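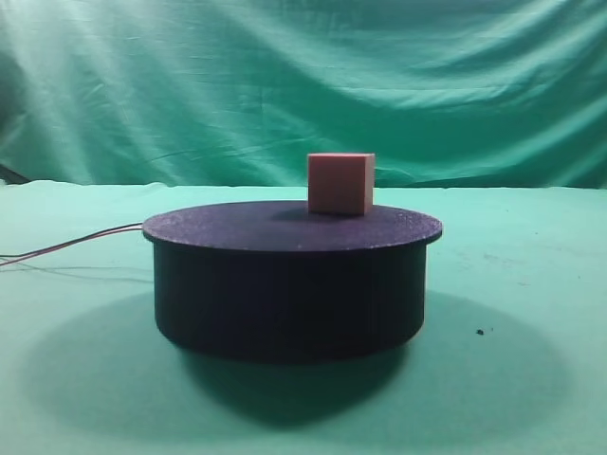
About us

Kavudon is a small robotics group working on one question: how can a robot arm learn to pick up an object that won't hold still? We started in a shared room at Lernska and now have our own bench space, two arms and more green cloth than we need.

What we work on

Most grasping research starts with an object at rest. Parts on a real line turn, slide and arrive at odd angles. Our method, which we call Fakolel, trains the arm on a block that rotates at a set speed. The arm learns to time its approach from camera views alone, with no signal from the motor.

We began with hand-written timing rules. They did fine at low speed and fell apart when we changed the speed partway through a trial. The current version is trained on about 3,000 recorded attempts. In our last round of tests in March, it made 185 clean picks out of 279 tries at speeds it had not been trained on. Most of the misses came from closing the fingers too early. We are working on that now.

The bench

We build our own test equipment and keep it cheap, so that other labs can copy it. Wiring plans and parts lists are free on request.
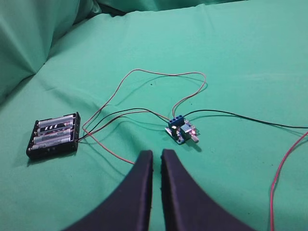 Battery holder with four AA cells, wired to a small control module with a knob, seen from the gripper.

Who we are

Wen-hsiung Shek leads the group and wrote the first version of Fakolel. Živko Dimitrov builds the test rigs and handles wiring and power. Chun-yin Liao runs the training and keeps the data in order. Charalambos Balaskas works on the gripper and its fingers.

Working with us

We take on two student projects a year, usually in grasp timing or camera calibration. Some experience with Python and a soldering iron helps. Chia-hao Mak answers questions about student places, lab visits and sharing data.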